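**有框磨砂玻璃门**是以磨砂玻璃为门芯、以金属或木质边框承托的室内平开门，常见于办公楼、诊所、学校和小型工作室。该类门透光而不透视，多与玻璃隔断、室内百叶帘及门上通风格栅配套使用。本条目主要叙述金属边框的单扇平开门，无框玻璃门、推拉门和折叠门仅在比较时提及。

本条目最后修订于2023年5月5日。

## 名称

中文里“磨砂玻璃门”一词的使用范围较宽。严格而言，磨砂玻璃指表面经机械研磨或喷砂处理的平板玻璃，旧称“毛玻璃”；经酸液蚀刻者称蒙砂玻璃，手感较细。贴有半透明薄膜的清玻璃在外观上与二者接近，工程上仍归为贴膜玻璃。日常用语一般不作区分，采购文件则应写明处理方式，三者在清洁、修补和更换上的做法各不相同。

门框与门扇边框容易混淆。门框固定于墙体或隔断立柱，不随门转动；门扇边框包覆玻璃四周，随门扇开启。部分地区将后者称为“扇框”或“边梃”，其中上下两道横料又称“上冒头”和“下冒头”，沿用木门的旧称。

## 沿革

半透明玻璃用于室内门，早于现代办公楼的出现。木门上部镶嵌毛玻璃的做法曾流行于事务所、诊室和学校，玻璃上常以描金或贴字标明房间用途。当时走廊多无外窗，白天的照明依靠两侧房间经门上玻璃和门头亮窗透出的光线。

铝合金型材普及以后，边框截面变窄，玻璃面积增大，门扇逐渐由“木门嵌玻璃”转为“玻璃门镶边”。可拆装的轻质隔断随之流行，门与隔断开始采用同一套型材，颜色以白、银灰和黑三种最为常见。白色边框与涂料墙面接近，在改造项目中使用较多。

后来出现的敞露式吊顶取消了整片天花板，使管线、支架和线槽直接外露，通常与梁板一并刷白。门头以上的墙体因此须砌至或封至楼板底面，否则隔声效果会明显下降。此种做法也影响了门头亮窗和通风格栅的位置，详见下文“通风构件”一节。

## 构造

### 玻璃

门芯玻璃以单片钢化玻璃为主。钢化处理须在切割、开孔和磨边之后进行，成品不能再行裁切，锁孔与把手孔位应在下单前确定。若采用喷砂工艺，通常先喷砂后钢化；深度过大的喷砂会削弱表面强度，并可能导致钢化时破裂。对隔声有要求的房间可选用夹层玻璃，其中间层亦可采用乳白色胶片，以代替表面磨砂。

磨砂面的朝向没有统一规定。多数安装单位将磨砂面朝向室内较干净的一侧，光滑面朝向走廊，以便擦拭手印。磨砂面遇水后凹处被填平，透视程度会暂时提高，茶水间和卫生间附近的门因此应使光滑面朝向潮湿一侧。

### 边框

金属边框多为挤压铝型材，角部以角码连接，表面作粉末喷涂或阳极氧化处理。玻璃与边框之间设橡胶条或硅酮密封胶，底部垫以硬质垫块，避免玻璃边缘直接接触金属。垫块位置对门扇的长期形状有较大影响：靠铰链一侧的垫块置于下部，靠锁一侧的垫块置于上部，使玻璃自重沿对角线传向铰链，可减轻门扇下垂。

Illeo 的室内门型材手册将扇框可视宽度定为48毫米，门扇标准宽度定为800毫米，其余规格按订单加工。Trnka 的同类产品采用较窄的边框，锁体改为外装。两种做法各有适用场合，窄框透光面积较大，宽框则便于容纳插入式锁体。

### 铰链

单扇门通常安装两副或三副铰链。铰链须固定在有内衬的型材部位，仅以自攻螺钉拧入薄壁型材者，使用一段时间后容易松脱。可调铰链允许在安装完成后从高低和左右两个方向微调门扇，较适合楼板有轻微变形的旧建筑。

### 把手与锁

常用的把手为金属执手，配以长方形面板，锁孔设于面板上，锁体藏于边框之内。亦有将锁具以夹板形式安装在玻璃上的做法，多见于边框较窄或没有中横档的门扇。夹板与玻璃之间须衬垫片，紧固力应均匀，过紧会在孔边形成应力集中。

执手高度应在同一楼层内保持一致。公共建筑还应考虑轮椅使用者和儿童的操作范围，选用不需要紧握或扭转手腕即可开启的杠杆式执手。

## 与室内环境的关系

### 透光与视线

磨砂玻璃使入射光向各个方向散射，靠近玻璃的物体仍可辨认大致轮廓，距离越远轮廓越模糊。门后若有深色物体贴近玻璃，其形状和明暗往往比浅色物体明显。人在门后走动时可以被察觉，面部与手中文件则难以辨认，这一特性使该类门兼有遮挡视线和避免开门碰撞的作用。

磨砂处理通常只在一面进行，另一面仍会产生镜面反射。走廊灯具若与门扇位置不当，会在玻璃上形成细长的亮斑。改用漫射灯罩或使灯具偏离门扇正前方，可减轻这种现象。 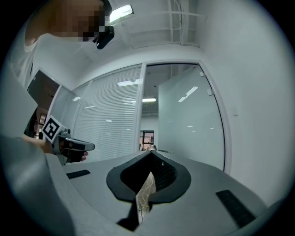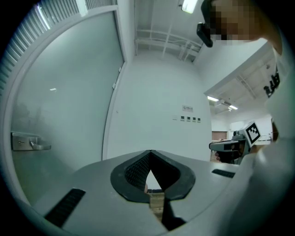
门与相邻隔断的遮挡方式可以分开设计。门扇需要频繁开合，若在其上悬挂帘片，帘片会随之摆动并撞击玻璃，故门扇宜采用固定的磨砂面；隔断玻璃不移动，可用帘片调节。第一幅图中白色金属框的磨砂玻璃门处于开启状态，左侧的玻璃隔断装有浅灰白色水平百叶帘，帘片闭合，属于两种方式并用的做法。第二幅图中的磨砂玻璃门装有银色金属执手，长方形面板上带有小锁孔，门框上方另有白色百叶式通风格栅。两图的白色天花下均有外露管道，与前述敞露式做法一致。

### 百叶帘

室内隔断所用百叶帘以铝质横帘居多，帘片较窄，完全闭合时可遮去大部分视线，半开时可保留斜向采光。帘片安装在玻璃的室内一侧，由使用者自行控制。双层玻璃隔断可将帘片置于两层玻璃之间，以旋钮或磁性滑块操作，优点是不积灰，缺点是损坏后需要拆开整个单元。

横帘的下端若不固定，在空调送风口附近会持续晃动，并与玻璃产生轻微敲击声。常用的处理方法是在下轨两端设定位扣。采用竖帘或卷帘的项目较少遇到此类问题，但竖帘占用的侧向空间较大，卷帘则不能调节光线角度。

### 通风构件

门扇关闭后，房间与走廊之间的空气流动主要依靠门底缝隙和门头格栅。百叶格栅由等距排列的倾斜叶片组成，从正常视线高度不易看到另一侧，空气仍可通过。格栅设在门框上方时，既不占用门扇面积，也可利用室内较热空气向上聚集的特点排出热量。

格栅同时是传声的薄弱部位。会议室、咨询室等场所宜采用带消声折弯的格栅，或完全取消格栅并另设回风管。有防火分隔要求的墙体不得任意开设普通格栅，须依照当地规范选用相应构件。

### 开关与标识

照明开关通常布置在靠执手一侧的墙面，使人推门后可以顺手触及。若布置在铰链一侧，开启的门扇会遮住开关。多联开关宜成排安装，并使面板下缘平齐；标识牌可设在开关上方，二者之间留出空隙，以免张贴和更换标识时误触开关。

玻璃门扇本身也可作标识载体。磨砂面不宜直接粘贴胶带，残胶会嵌入细孔，较难清除。房间名称和防撞条一般贴在光滑面，或在磨砂加工时预留清玻璃图案。

## 安装

安装前应复核洞口的宽度、高度和对角线，并检查地面完成面是否水平。尚未铺设地面材料的房间，须预留材料厚度。门框先以木楔临时固定，校正垂直后再以膨胀螺栓或自攻螺钉锚固，缝隙填入发泡材料，外侧以密封胶收口。

门扇吊装宜由两人完成。玻璃运抵现场后应竖直存放，底部垫木条，不得以一角着地。吊装完成后反复开合，检查门扇能否停留在任意角度；若自行转动，表明门框或铰链轴线不垂直。锁舌与锁扣的配合在门扇调整完毕后再作最后校正。

开启方向应结合走廊宽度、家具布置和疏散要求确定。向室内开启的门不占用走廊，但会减少门后可用墙面；向走廊开启者须避免阻碍通行。门扇全开时可能碰到墙壁或相邻隔断的，应设置地面或墙面门挡，门挡的接触点应落在边框上，不应落在玻璃中央。

## 使用与维护

日常清洁以清水或稀释的中性清洁剂为宜，用软布沿同一方向擦拭后再以干布收水。磨砂面上的油污不可用钢丝球刮除，局部刮擦会使该处反光与周围不一致。执手周围的玻璃最易积聚手印，有些使用单位会在此处加装金属推板，或改用表面经防指纹涂层处理的玻璃。

铰链和锁体应定期检查。门扇下垂的早期表现为锁舌与锁扣上下错位，关门时需要提起执手方能锁闭。此时调整铰链通常即可恢复；若长期不处理，下冒头会与地面摩擦，并在地面留下弧形划痕。

白色喷涂边框在日照和清洁剂作用下可能泛黄，铰链附近及下冒头最为明显。补漆难以做到颜色完全一致，大面积变色时以更换边框饰面为宜。密封胶条老化后变硬收缩，角部出现缺口，可单独更换，无需拆下玻璃。

Braltari 办公楼的改造工程可作为集中更换的一例。该工程于十二月完成，共更换室内门154樘，其中29樘保留原有门框，仅替换门扇和锁具。保留的门框经校正后继续使用，新门扇的铰链孔位按旧框逐一配制，工期较整体更换为长，墙面修补量则明显减少。

## 安全

钢化玻璃破碎后形成细小颗粒，较普通玻璃不易造成严重割伤，但仍可能发生自爆。自爆与玻璃内部杂质有关，可通过均质处理降低发生的概率。门扇玻璃出现崩边或深划痕时，应尽早更换，不宜以胶带覆盖后继续使用。

与清玻璃门相比，磨砂玻璃门较易被识别，误撞的情况较少。不过，在墙面、边框和玻璃均为浅色的房间内，视力较弱者可能难以分辨门扇边缘。提高执手与背景的明暗对比，或在边框上加设深色条带，可改善辨识效果。

铰链侧的夹手危险常被忽视。幼儿园和诊所等场所可加装柔性护条，护条应覆盖由地面至成人肩高的范围。闭门器的关闭速度也应调至较慢一档，末段设缓冲。

## 与其他门类的比较

无框玻璃门以地弹簧或玻璃夹支承，外观较为简洁，但四周缝隙较大，隔声和防尘性能一般不及有框门。推拉式磨砂玻璃门不占用开启空间，适合狭窄房间，其密封依赖毛条，轨道需要经常清理。实心木门遮挡视线最为彻底，隔声性能取决于门芯重量和四周密封，走廊采光则须另行解决。

Faltico 的隔断系统允许在同一门框内互换玻璃门扇与实心门扇，租户更替时可按房间用途调整。此类系统的门框须按较重的一种门扇设计，铰链和锚固件的规格相应提高，初次安装的费用也高于单一门型。

## 参见

- 玻璃隔断
- 钢化玻璃
- 室内百叶帘
- 通风格栅
- 门用五金
- 敞露式吊顶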